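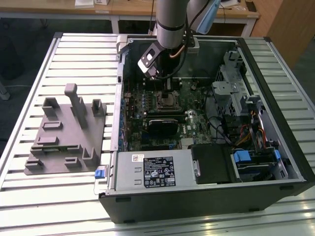

Overview camera, cell 2: arm over the open tower, gray fixture on the left of the platform

Ticket 486 – Skullier pose tracker loses the platform plane when the gripper gets low
Component: perception / plane fit
Status: open, workaround in place
Opened: 28/05/2020

Hello all, and thank you for being so patient with my last three tickets. I'm afraid I have another, and it's a bit of a slippery one.

We run Skullier on the wrist camera to find the work surface before each approach, and Dinsa does the motion planning from whatever plane it gets handed. With the overview camera everything is lovely. The tower gets a good fit, the printed fixture gets a good fit, and the platform height agrees with our calibration to within a millimeter. The trouble starts once the wrist comes down over bare metal. The plane fit begins to wander, the confidence drops below the cutoff, and Dinsa (quite sensibly!) refuses to plan any further and sits there with "surface estimate stale" in the log.

I went through one full session in the log viewer. Out of 103 approaches, 28 ended with the stale message, and every one of those had the wrist camera looking mostly at the slats.
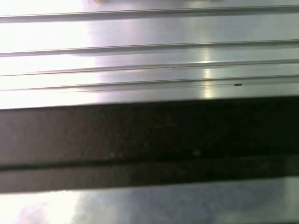
Wrist camera: glare on the left, dark bar across the middle

My first guess was the gripper mask, as that dark bar takes up a good part of the view and I had edited the mask file back in December. So I put the old mask back, restarted the node and ran the same approaches again. No change at all, I'm sorry to say, though it was nice to have it ruled out. The bar is slightly tilted in the view, and so are the ridges behind it, so I also checked the camera rotation in the Kastholm config. It matches the calibration sheet.

What I think is going on is the glare. On the left the metal is nearly pure white and the ridges are only faint lines, so the line detector has very little to hold on to there. It does find edges on the right, but one of them is the pale yellowish streak crossing the lower ridges, which I take to be a reflection. When I turn on the debug overlay, the streak is kept as a real feature, and the fit tips toward it.

Things tried so far:
Exposure lowered one step – ridges on the left come back a little, stale count down slightly
Old gripper mask – no difference
Saturated pixels dropped before the fit – best result so far, but the fit gets slow
Last good plane held for 54 frames – works, and is what we are running now

I don't love that last one, as it would hide a platform that really had shifted. Could somebody on the Datlow side tell me whether the saturation filter can run before the downsampling step? I looked for a setting and only found the one that runs after it. I'm happy to test a branch, and the session log is attached with the debug overlay turned on.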